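Long stays or short stays for one spare room?
Forum: Small Hosts > Getting started

marta_rumside
27 Apr 2024

Hello to all. I have read this forum for a long time and it is my first post, so please excuse my English.

My husband and I live in Rumside, in the house of his parents. We have one room with its own entrance which we prepared for guests in the winter. Now we must decide how to offer it. My husband wants guests for two or three nights, like everybody in our street. I would prefer one person for a month or longer, for example a nurse or a student who has practice in the hospital.

The money is different but not so much as I expected. For a month I could ask 390. For a night my husband wants 59, but then there is washing, keys, messages late in the evening, and in December the town is very quiet.

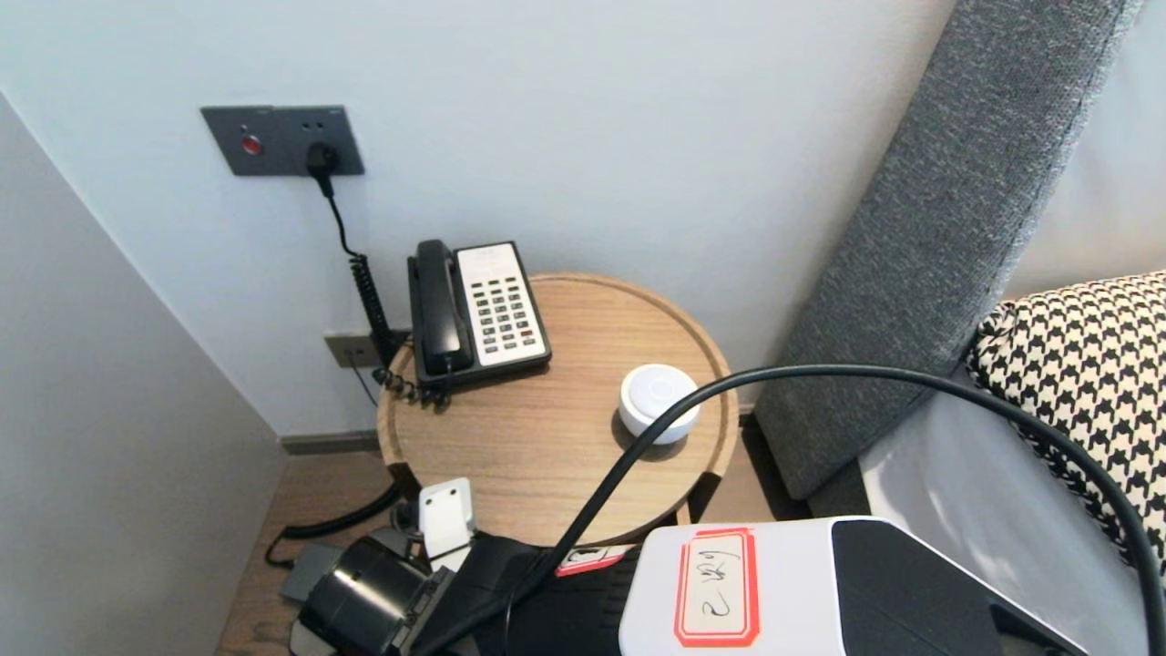
My mother-in-law has her own opinion, as you can imagine. She had lodgers in this same room many years ago and she says that a guest should be able to call the house at any hour. So there is a black desk phone with a cord on the round table next to the bed, and it is not open for discussion. I find it a little old-fashioned, but I have stopped arguing.

My questions: who has tried both kinds of guests? And does a long guest want the room to be furnished so fully, or do they prefer to bring their own things?

Follska
Short stays, no doubt. With a long guest you are married to that person. I had one who cooked fish every evening and I could say nothing, the contract was six months. With short stays the bad ones leave on their own.

Dexter Dizon
I disagree with Follska. I did short stays for 2 years and I will not do it again. You are never free. My wife and I missed her cousin's wedding over a late check-in. Now we have a teacher who comes back every fall and I change the sheets when she is away for the weekend, if she asks me.

Marta, for a long guest you need a real desk and a place for a suitcase. The phone does no harm. My own mother would still pick one up before a cell phone.

Follska
A teacher, sure. You were lucky. Not every town has a teacher.

marta_rumside
Thank you both. We have two schools and the hospital, so I have some hope! The desk is a good point. We have only the small table, and a guest cannot write on it comfortably. I will measure tonight under the window.

I add two more pictures from the room in this post and I will answer about the furniture below.
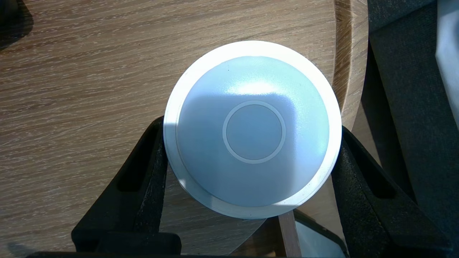

White and round, with a thin ring in the middle.

About the bed, we discussed it for weeks. My husband wanted to keep the old iron one of his grandfather, which makes a noise when you only think about turning over. In the end we ordered from Gudalis and waited 18 days. It was more than I wanted to spend, but I believe that people forgive many things if they sleep well. 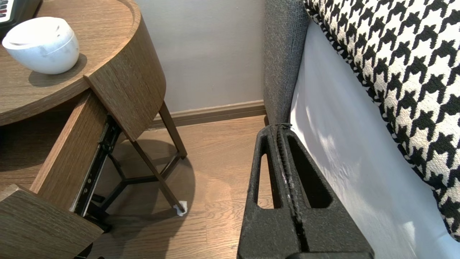

Cleaning is the part where I need advice from people with experience. In a hotel they surely have machines for everything, and I have one vacuum cleaner and my two hands. The bed frame is covered with a grey woven fabric, a bit speckled, and I ask myself how it will look after one year of guests. Do you wash such fabric, or only brush it? With a long guest I also do not know how often I am allowed to go in and clean.

kovačević_rooms
For woven fabric: soft brush on the vacuum every time you change the sheets, and for a spot cold water and a white cloth. No colored cloth, I learned this the expensive way. Hot water can leave a ring.

For going in: write it in the contract. Mine says every second week, with one day of notice.

Dexter Dizon
Agree on the contract. Also write who pays for heating, or you will have the window open all January.

Follska
You see how much paper you need for one nice nurse?

kovačević_rooms
It is two pages, Follska. You write it once.
What kind of table is it, Marta? I look for something small for my own room and all I find is square.

marta_rumside
It is wood on thin metal legs, and the edge on the top is a little raised, so a pen does not roll down so easily. It was a gift, so I cannot tell you the price.
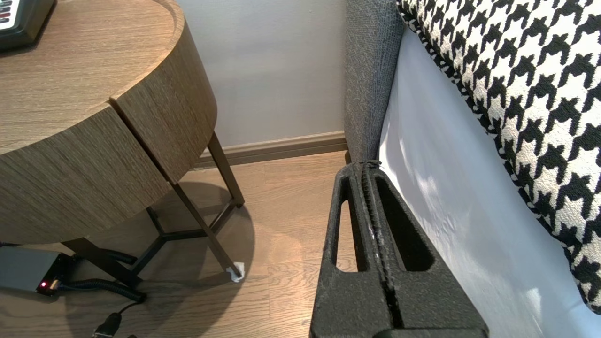
The table from lower down, with white paper or tape on one foot.

kovačević_rooms
Thank you, the drum shape is nice. I will look for one.

marta_rumside
We talked again at dinner. We will try one long guest from September until the end of the school year, and if my husband is unhappy he may have his tourists next summer - but then he does the washing. Dexter, could you tell me if you ask for a deposit, and how much?

Dexter Dizon
One month. I give it back on the day they leave, in cash, and they sign for it.

Follska
I take two.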